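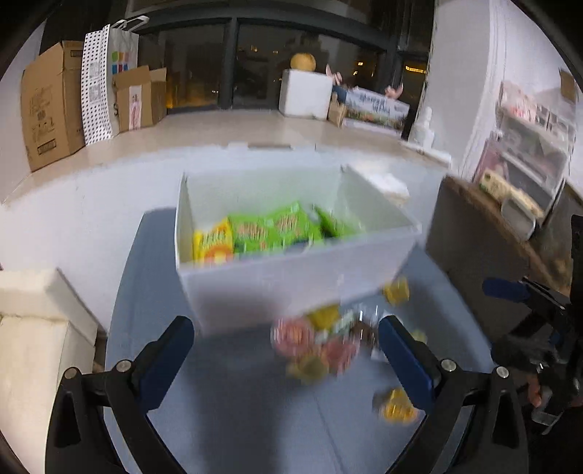 Snack packets in a white box, with small packaged items on the table.

Radomír Čierny apologises for the kettle before he apologises for anything else. It is an old one with a whistle, and it goes off twice during our conversation, both times in the middle of a sentence he was clearly enjoying. "Leave it, leave it, it's in B flat," he says the first time, and then gets up anyway, because he is a polite man and I had been promised tea.

I had come to talk to him about Wusness, the ambient project he has been putting out on cassette and download for a good while now, and in particular about the new album, Pichler, which came out on the small Torkstead label in May 2023 and which I have hardly stopped playing. If you know the earlier tapes, you'll remember them as rather cloudy affairs: long organ chords, a bit of hiss, the feeling of a radio left on in another room. Pichler is clearer and, to my ears, a good deal braver. There are tunes on it, for a start. You could hum the third one on the bus, and I have.

"I was a bit frightened of tunes," he admits, once we are sitting down again. "When you make slow music people are very kind to you, they say it's deep, they say they fell asleep to it, and you can hide in that for years. A tune, though, people can say they don't like it. My sister doesn't like the second one. She told me on the telephone, she sang it to me to show me what was wrong with it, and she sang it very well."

The album takes its name from an electric organ that he bought from a church hall which was having a clear-out. The name is on a little plate above the keys, and he has never managed to find out whether it belonged to the maker, the shop or a previous owner with a screwdriver and some pride. Two of the keys don't sound at all and one of them sounds only when it feels like it, and he wrote round the gaps. Once you know this you start to hear it, especially on the long closing piece, where the left hand keeps stepping over something like a person avoiding a creaky stair.

"I could have it repaired," he says. "A man came to look at it and he was so sad about it, he wanted to take it away with him that afternoon. But then I would have had to write the whole record again, and I'd already done the titles."

There are 11 tracks, and the titles are worth a word. Most are plain to the point of stubbornness: "Landing", "Landing Light", "Lunch", "The Other Coat". The exception is "2,218", a lovely drifting thing with what sounds like rain tapping through it. I had assumed it was a year in some far-off science fiction future, and had built quite a theory around that, which he listened to with great patience.

"It's the number that was on the tape counter when I stopped," he says. "But I like yours. Put yours in."

He recorded most of it in February, in the back bedroom, with a blanket over the window against the traffic and the heating switched off so that the pipes wouldn't tick. He is rather proud of having done it all on a four-track machine, and rather funny about how cross it made him. If a take went wrong in its last minute he had to go back and do the lot again, and some of these pieces run to nine minutes. I asked whether he had ever been tempted to patch one up on the computer, as most people would, and he looked into his tea for quite some time.

"Once," he says. "I won't say which. You would only listen to it differently."

We got on to the business of Torkstead then, and how he came to be with them at all. He had sent the label a tape years ago, without a letter or a return address, and they put it out under the title "Unknown Organ" before he wrote to say that it was his. They have been on good terms ever since. The new one comes as a cassette in a grey card sleeve, with a proper booklet, and the download has one extra piece which wouldn't fit on the second side. He wanted to leave it off altogether and was talked round. I'm glad he was, as it's among the prettiest things he has made, all soft high notes and a bass line that wanders off and comes back looking pleased with itself.

What does he listen to himself? Brass bands, mostly, it seems, and choirs, and an awful lot of dance music when he is doing the washing up. He is wary of naming other ambient players in case he leaves out a friend. He does say that he can't have slow music on while he eats, because he ends up chewing in time to it and the food goes cold.

He has already started on the next thing, a shared record with a singer who works under the name Stusik. They have finished one song and quarrelled over another, quite happily by the sound of it. She wants drums. He had been holding out against drums for weeks when she posted him a tambourine with a ribbon on it and no note.

"So there will be a tambourine," he says, and then the kettle goes again, and he is up and across the kitchen asking over his shoulder whether I take sugar, which he had asked me before, and I say yes please, one.

Pichler by Wusness is out now on Torkstead, on cassette and as a download.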